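Bredby to Begin Separate Collection of Clothing and Household Textiles in September

Published 24th June

The Town of Bredby will begin collecting used clothing and household textiles separately from general waste in September. The service will be offered first to homes in the Branier and Hulme districts, where 2,861 households will receive collection bags and a printed guide by mail. Homes in Surden will be added at a later stage, once the new sorting room at the Hulme depot is working at full capacity.

The decision was approved at the most recent meeting of the town council. It follows a trial in the Branier district in which 467 households set out textiles for pickup over a period of several months.
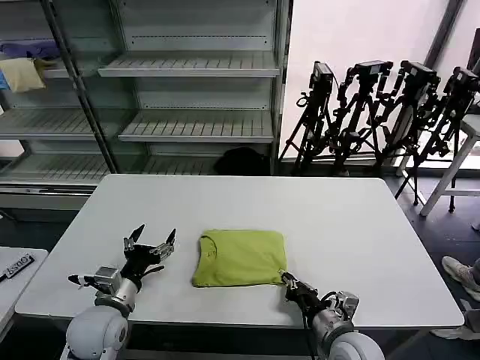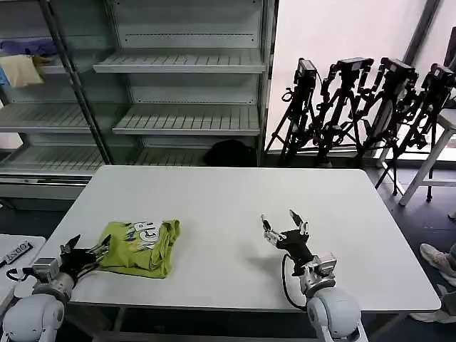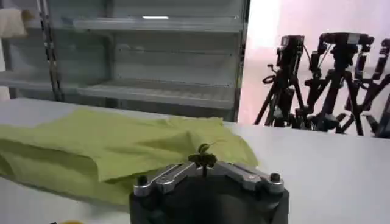 Green fabric on a white tabletop, folded in the first picture and crumpled in the other two.

Under the present arrangement, residents who wish to dispose of clothing may take it to one of the drop-off containers at the edge of town or place it in the household trash. The containers are well used by people who drive, but they are hard to reach on foot, and the bus that once stopped near the Surden site no longer runs on that route. The Public Works Department reported to the council that a large share of the textiles placed in the trash during the trial period could have been worn again or cut down for other uses.

Collections will take place once a month, on the same morning as the paper pickup. Bags should be placed at the curb by 7 a.m. and tied closed. Residents of apartment buildings will not receive individual bags. A covered bin will be placed in the shared waste area of each building, and property managers will be contacted separately about its location.

The following will be accepted: shirts, trousers, dresses, coats, knitwear, bed linen, towels, curtains, tablecloths and pairs of shoes tied together by the laces. Items do not have to be in good condition. A garment with a missing button, a worn collar or a faded print may be included. Printed T-shirts are accepted in all sizes.

The following will not be accepted: pillows, comforters, mattresses, carpet, single shoes, and any fabric that is wet or marked with paint, oil or solvent. These items should continue to go to the general waste stream or, in the case of carpet and mattresses, to the bulk waste counter at the Hulme depot.

Residents are asked to wash and dry all items before placing them in the bag. During the trial, damp clothing was the most common cause of loss. One wet towel can spoil the full contents of a bag within a few days, and whole bags had to be discarded for this reason. It is not necessary to iron the items. Folding is helpful but is not required – a folded bag holds more and takes up less space in the truck.

All material will be taken to the Hulme depot and sorted into 3 groups. Clothing fit to be worn again will be offered first to the clothing bank in Branier and after that to the secondhand store on the depot grounds. Cotton and linen that cannot be worn will be cut into wiping cloths for the town's own workshops, which now buy such cloths in bulk. The remainder will be baled and sold for use in padding and insulation. The department expects only a small part of the material to be sent to disposal.

The sorting room will occupy the former tire store on the east side of the depot. Work on the floor and lighting has been completed. The installation of a second loading door is under way and will require the closing of the east gate on certain mornings this summer. Drivers should use the Surden Road entrance when the gate is closed. Signs will be posted in advance.

There will be no charge to households for the monthly collection. The cost of bags, mailing and additional truck hours will be met from the existing waste budget for the remainder of the year. The council will consider the longer-term cost when it prepares the next budget, at which time the department is to present figures on the weight collected, the share resold and the savings in disposal fees.

Small businesses in Bredby may also take part. Tailors, laundries, guesthouses and similar firms that regularly have textiles to dispose of may register for a yearly fee of $50, which covers a wheeled bin and monthly pickup. Registration forms are available at the front desk of the town hall and at the depot office. Businesses that discard uniforms or work clothing should remove any name badges and company patches beforehand.

The drop-off containers will stay in place after the new service begins. The council discussed removing the two containers nearest the Branier shopping street, where bags have at times been left on the sidewalk, but decided to keep them until residents have had time to become used to the monthly pickup. Anyone who finds a container full is asked to take their items home again and to report the matter to the department by telephone.

The printed guide will include a calendar of pickup dates, a list of accepted items and a short section on mending. It will be available in large print on request. Households in Branier and Hulme that have not received their bags by the first pickup date may collect them from the public library or from the town hall during normal opening hours. Replacement bags will be left by the crew each time a full bag is taken, so there should be no need to order more. Residents with more textiles than one bag will hold, for example when clearing a house, may bring the extra items to the depot without an appointment.

Residents who have difficulty carrying a bag to the curb may apply for assisted pickup. Those who already receive this help with their trash and paper will be added to the textile list automatically and do not need to apply again.

An information session on the new service will be held in the main hall of the Branier community center before the first collection. The date will be posted on the town notice boards and on this page. Staff from the Public Works Department will attend to answer questions, and sample bags will be available to take home.

Questions about the service may be directed to the Public Works Department, Waste and Recycling Section, at the town hall.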